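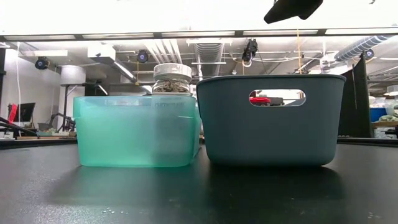 Two open plastic storage bins, one translucent mint green and one dark teal, with a lidded glass jar.

Pantry bin

A pantry bin is a small open-topped container used to hold packaged dry foods, jars, bottles and snack packets in groups on a shelf, in a drawer or on a worktop. It has four walls and a flat base and, in its ordinary form, no lid. The bin does not preserve food. Its contents stay in their own sealed packaging, and the bin serves only to keep related items together and to let them be moved in one lift. Related articles cover the canister, the drawer divider and the crate.

Terminology

In household use the words bin, tray, basket and tub overlap heavily. Trade catalogs separate them mainly by the ratio of wall height to base width. A tray has walls lower than half its shorter side. A bin has walls between half and the full length of the shorter side, and anything taller is sold as a tub. The term basket was first reserved for woven or perforated containers but is now applied to solid-walled plastic forms as well, particularly those with a handle opening. The Nellholm catalog, widely used by shelf fitters, lists 2,899 open container forms and places 17 of them in a mixed class called "bin or basket."

Construction

Most pantry bins are injection molded in a single piece from polypropylene. Clear bins are more often made of polystyrene or PET, which scratch less visibly but crack more readily when dropped. Wire, bamboo and coated cardboard versions exist and are treated separately below.

The walls are given a slight outward taper, called draft, so that the part releases from the mold. Draft has two effects in use. Empty bins nest inside one another, and full bins standing side by side touch only at the rim, leaving a narrow wedge of space between the lower walls. On a shelf of fixed width this wedge is lost to storage. Straight-walled bins avoid the loss but cannot be nested when empty.

The rim is thickened or turned outward to stiffen the wall. A wide rim is easier to grip with wet hands. A narrow rim allows closer packing. Corners are rounded on the inside, partly for molding and partly for cleaning, as flour and crushed leaf collect in sharp corners.

Handle openings are cut or molded near the top of one or both short walls. An opening in the front wall turns the bin into a pull-out drawer on a deep shelf. It also sets the practical depth of small contents, as loose sachets stacked above the lower edge of the opening tend to work their way out.

Color and transparency

Clear and translucent bins show what is in them and how much is left. Opaque bins hide mismatched packaging and keep some light off their contents, though only from the sides. Households that use several bins commonly give each color a fixed meaning. The assignment is arbitrary and depends on the people who use the shelf remembering it.

Translucent colored plastic is a middle case. Outlines show through the wall, but small print on a package generally does not, so labels have to be read from above.

Grouping of contents

Two main methods of grouping are in use. Grouping by kind puts all of one sort of item in one bin: spices, snacks, baking supplies, spreads. Grouping by occasion puts together everything used at one time, such as the items for packed lunches or for a weekday breakfast. Grouping by kind is simpler to restock. Grouping by occasion reduces the number of bins that must be taken down for a given task, at the cost of some duplication when the same item belongs to two occasions.

A third method, by date, is used mainly in shared kitchens. Items are moved forward through a row of bins as their dates approach, and the front bin is emptied first.

Whichever method is used, sorting is usually done on a flat surface away from the shelf. The bins are set out empty, close together, and items are placed one at a time. 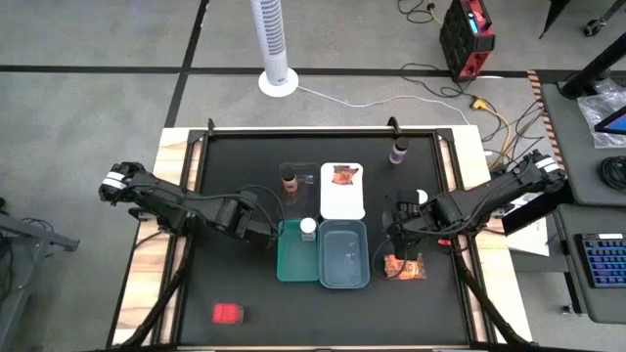 A two-by-two block is the common layout for four bins, as each one can be reached from at least two sides of the table and none has to be reached across more than one other. A single row takes up more table length but makes the labels easier to compare.

Heavy glass items are placed first, against a wall or in a corner, where they are least likely to tip. Bottles with small bases follow. Flexible packets go in last, on edge where the wall height allows it. A packet laid flat under a jar is difficult to find again and may be crushed.

One bin is often left empty or partly filled at the end of sorting. Fitters call this the float. It takes new purchases until the next sort, and the Matei shelf plan provides for one float in every row.

Sizing

A bin is sized to the shelf first and to the contents second. Depth is measured from the shelf back to the inside of the door, less the thickness of any door rack. Two bins placed one behind the other on a deep shelf are less convenient than one long bin, as the rear bin cannot be reached without removing the front one.

Height clearance should allow the tallest item to be lifted over the wall without tilting. For screw-lid jars this means leaving space above the lid for the fingers. Where clearance is short, a tray is preferred to a bin.

Other materials

Wire bins are light and admit air, which suits onions and potatoes, but small jars stand unevenly on the wires unless a liner is fitted. Bamboo bins swell slightly in damp cupboards. The Clornska type, made of waxed board with folded corners, ships flat and is intended for short use.

Cleaning and care

Plastic bins are emptied and washed in warm water with ordinary dish soap, then dried fully before refilling. Dishwashers may warp thin-walled bins if they are placed near the heating element. Turmeric, paprika and tomato stain pale polypropylene, and the stains seldom come out completely.
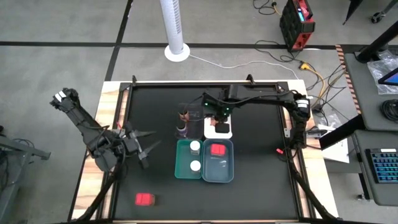
Can jars be laid on their sides in an open bin to save height?

Dry goods in tightly closed screw-lid jars may be stored this way, provided the jars fill the width of the bin and cannot roll. Liquids, oils and anything with a flip or press-on lid should be kept upright.

Labeling

Labels are fixed to the front wall when bins stand at or below eye level and to the rim when they are viewed from above. On high shelves a hanging tag is easier to read. Labels naming a broad group ("baking") last longer than those naming one product, which go out of date when the product is replaced. Removable film labels hold well on smooth plastic and poorly on textured plastic.

See also

Canister
Drawer divider
Lazy Susan
Shelf riser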